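Open Day at the Fikberg Armory

I had driven past the old armory in Fikberg for years without once stopping, so when I saw the banner for the October open day I put it on the fridge and told everyone at home we were going. In the end it was just me, because soccer won. Fine! I got to take my time.

Doors opened at 10 and there was already a line down the steps. Admission is free but they ask you to sign the book, and I did, right under a lady who had written her whole unit and years of service in beautiful slanted handwriting. I felt a little underdressed with just my name and zip code.

The drill hall is the big draw. It's one huge room with a balcony on three sides, and the local veterans' post had hung parade banners from the railing, some of them so faded I had to get right underneath to read them. My favorite was from the Hermans Street march, dark blue with gold fringe, with a repair down the middle done in the wrong color thread. They also had 7 dress uniforms out on forms, and the nurse's cape (gray with a red lining) had a crowd in front of it the whole time I was there.

I took the 11:30 tour, which goes down to the basement rifle range and then up a very narrow stair to the band room. Wear flat shoes. The range hasn't been used in decades and now it's where they keep the folding chairs, but you can still see the lane numbers on the wall. The band room was the surprise for me. The post's marching band still rehearses there on Saturday mornings, and there was music on the stands and a bass drum with Onitz painted on it, for the town the first band came from before the two merged. Our guide let a little boy hit it once. He hit it four times.

Lunch was in the side yard: bean soup, ham sandwiches, and a pie table that I visited twice. The soup was six dollars with bread, cash only, so stop at the bank first. I ate with a couple who come to every Memorial Day parade and had strong opinions about where to stand (the corner by the Verker building, they say, because the band always plays there and the sidewalk is in shade until noon).

After lunch I went up to the records room, and I could have stayed until dark. The post is putting its membership cards onto a computer so families can search by name. There are 722 cards done so far, and the drawers go on and on. You can ask them to look somebody up. I asked for my great-uncle and got a card with his address, his enlistment date and a note that he owed 50 cents in dues! I offered to settle up and they wouldn't take it, so I put a few dollars in the roof jar.

A few gripes. Parking is terrible, the one restroom is down the same stairs as the tour, and half the labels in the glass cases are typed so small I gave up. I'd also have loved to hear the band play something, even just one march.

I'm going back in the spring, with the soccer players this time whether they like it or not.

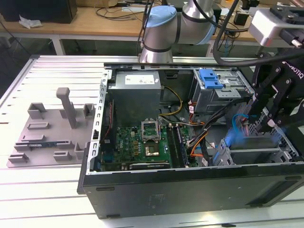
The band did play, you must have been at the pie table! They came out on the front steps at two and did three marches and the service songs, and they had everybody who'd served stand up for their own branch. The Hermans Street banner was mended by my mother, by the way, and she knew perfectly well it was the wrong thread. It was what she had in the house the night before the parade. Come say hello in the spring.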